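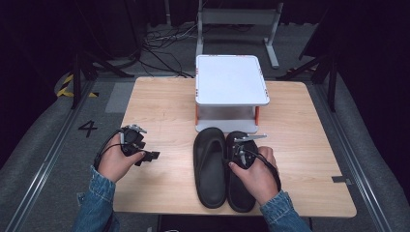

*Slides task, station 4. Both slides still in front of the stand, right gripper resting on the right slide.*

2025-03-10, Sutdale

Shoe rack day again! Goal for this batch is a pair of slides picked up off the table and put away on the white stand with the hand-held grippers, slow and clean enough that the Enis policy can copy it. I got through 129 demos before my wrists quit and kept 116 of them. The rest went in the reject folder, mostly because I squeezed too early and the slide skated off sideways (they're lighter than they feel when you pick them up with fingers).

A few things while I remember them.

Coming in from the heel doesn't work for me. The footbed is fat back there and the finger tips want to ride up over it. Going for the strap is way nicer – one finger under, one on top, close, lift. I did the whole second half like that and I'd like whoever does the next session to stick with it, or we'll end up with 2 styles in one dataset and Yeom training will average them into mush like it did in September.

Park the left gripper off to the side, a little above the wood, while the right one works. I kept wanting to hover it over the stand "to help" and then it shows up in every head view, blocking the very thing we care about. Bad habit, trying to drop it.

Cables: loop them round the back of the hand before you start. If they hang straight down they catch on the table edge right when you reach forward, and you get a little jerk in the trajectory that looks like nothing on video and terrible in the plots.

Total is still a long way short of the 3000 we promised for Brirau. At this pace I need more mornings or more hands.

Next time: start with the slides further apart, then toes facing me. Also check the right gripper zero, the closed reading was drifting by the end.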